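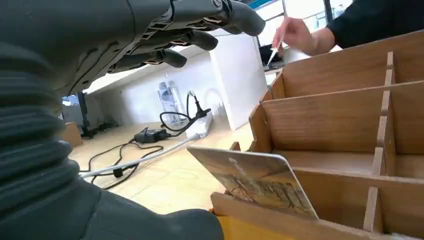 Above the workspace, fingers open, nothing touched.

Gelleo notebook, March, Kalitar workshop, started writing at 4:30 pm

OK so, card picking again. The plan for this afternoon was to stop fiddling with the arm and fiddle with the grasp instead, and I mostly stuck to it. The old approach comes in palm down with the fingers stretched out, and it's great for boxes. Cards, not so much! A card leaning on the organizer is fine as long as the thumb gets behind it, but if it's tilted even a little more than the planner expects, the fingertips push it flat and then we're stuck.

Ran 50 tries with the old grasp before changing anything. It lost 11 of them, nearly all from the push-it-flat thing. Two were the wrist sleeve rubbing on its own housing, which I've now heard often enough to hate the sound of (Gyula, did you ever find that softer bellows?).

Changed after that:
Close timeout up to 3,000 ms. It was giving up before the fingers had settled.
Approach angle comes in from the side, lower than before.
Thumb pre-bends on the way in. Hajar's idea, and I like it a lot.
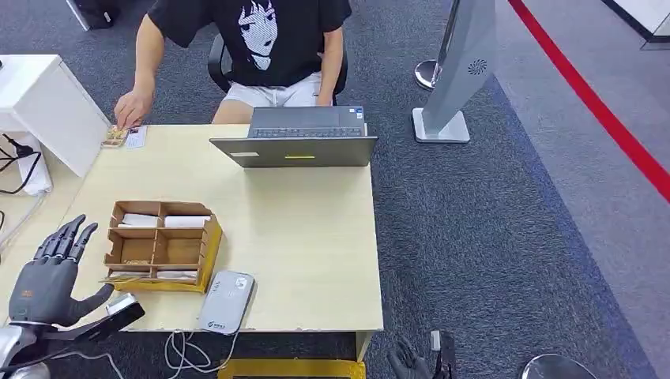 I also want the resets to be less of a chore. Whoever sits across from the robot has to put the cards back by hand between tries, and Higinio pointed out that we each put them back differently, so half my "bad angle" numbers could just be me being sloppy after lunch. Tape marks would fix that. Or a little stand – Driss has scrap left over from the Pliltmont job and says he can cut one.

Logging is fine now. The last run is 491, and the notes file uses the same numbering, so please don't rename the folders again :)

Still to do: repeat the full set with the new grasp, same cards, same person resetting. Tidy the cables before somebody catches a foot in them. Ask Milan if the left wrist mount can turn a few degrees outward, it gets close to the thumb when the hand comes up. Spare power adapter goes back on the shelf when I'm done with it.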